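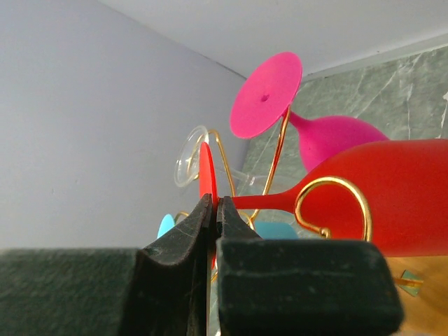 Do I need to run the dishwasher once before I put any dishes in it?

We'd like you to, please. The factory tests every Indumard with a little water, and the first run rinses out whatever is left in the pump and hoses. Choose Programme 2, leave both racks in place, and don't add detergent.

Setting the water hardness

Your Tikum dishwasher arrives set for soft water, which suits a good many homes but certainly not all of them. If your kettle furs up quickly, or you're on bore water, it's well worth taking a few minutes over this part before you go any further. Your local council or water supplier can tell you the hardness if you'd like to be sure.

1. Close the door and switch the machine on at the wall.
2. Hold down the Rinse button until the display shows the letter H and a number.
3. Press Start to move through the settings, from 0 (very soft) to 9 (very hard).
4. When you reach the one you want, leave the buttons alone and the display will go dark by itself. Your choice is now saved.

Note: If the display flashes 2226, the door isn't quite shut. Open it, check that the lower rack is pushed all the way back, and close it again.

Filling the rinse aid
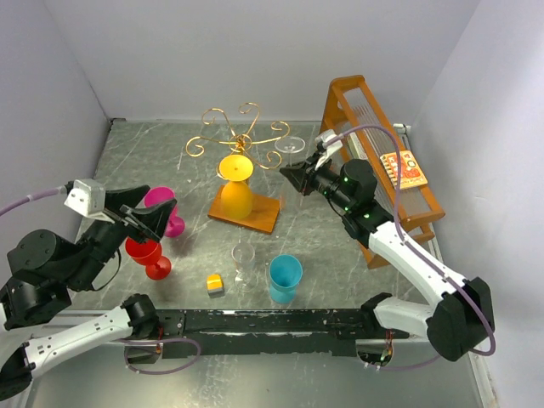 Rinse aid helps water slide off in sheets so that it doesn't dry in spots, and you'll notice the difference most on dark colours and on anything with a smooth finish. Any ordinary supermarket brand will do nicely – there's no need to buy ours.

1. Lift the round cap on the inside of the door.
2. Pour slowly until the liquid reaches the MAX line.
3. Wipe up any drips with a damp cloth, then press the cap down until it clicks.

Caution: Never pour detergent into the rinse aid chamber. It will foam badly, and the chamber will have to be drained by a service technician.

Caution: Keep rinse aid out of the reach of children.

If you get stuck, ring the Fustmont service centre and ask for Adhiambo Were's team. Have your model number handy – it's on the left edge of the door.

Guide revised 8/13/24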